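Search stories, authors, keywords
Search

The Bed Unit

The Tratville club had been promised a robot that could make a bed. What it had, by the second week of December, was a robot that could ruin one.

Suha Sayegh said so at the first meeting and was asked to be more constructive. She was there for the credit. The Brimatby Prize wanted "a household task completed end to end," and the four of them had voted for beds over her objection that she had never met a person who wished for this.

"My grandmother," said Morenike Oyewole.

"Your grandmother wants a robot?"

"She wants the corners done."

Yap, who had a first name he didn't like, wrote CORNERS on the whiteboard and underlined it.

They called the thing Stesov, after a word on a shipping label that turned out to be a street. Each practice run got a number, and the numbers had got away from them. Suha kept the log. Run 309: pillow on floor. Run 310: pillow on floor, other side. She had a code for the days when it lifted its hands over the mattress and stayed that way, like a man about to play the piano who has forgotten he can't. The code was P.

"It's learning," Morenike would say.

"It's hesitating."

"You hesitate."

"I make my bed, though."

The prize form had a box for the total number of attempts. Morenike wanted to leave it blank. Suha wrote 3173 in ink, because that was the number, and then there was an argument about whether a judge would read it as patience or as failure. Yap said a judge would read it as a typo.

They met to finish the form on 17th January, with the heat off in the hall and everybody in coats. There was a page for pictures. Morenike had chosen two and wouldn't hear about a third.

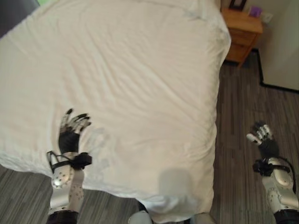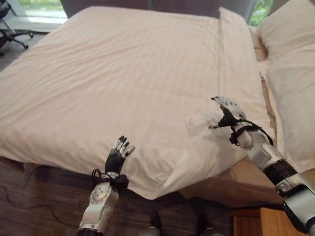

"What do I write under them?" Yap asked.

"Progress," said Morenike.

"Bed," said Suha.

He wrote nothing and moved on to the budget, where at least the sums came out.

Later, when the other two had gone for the bus, Morenike sat down on the floor with her back against the mattress. She had the look she got before saying something sincere, and Suha busied herself with the log.

"You could put that you don't believe in it," Morenike said. "There's a box. 'Concerns of the team.'"

"I've filled it in."

"What did you say?"

Suha turned the page around. She had written that a person could do the whole job in less time than it took to start the machine up, and that she doubted this would change by spring. Under that, smaller, she had written that the corner on the last run was better than hers.

Morenike read it twice. "Was it?"

"It was one corner."

"But was it?"

"I've got terrible corners," Suha said, and reached over to enter the next number.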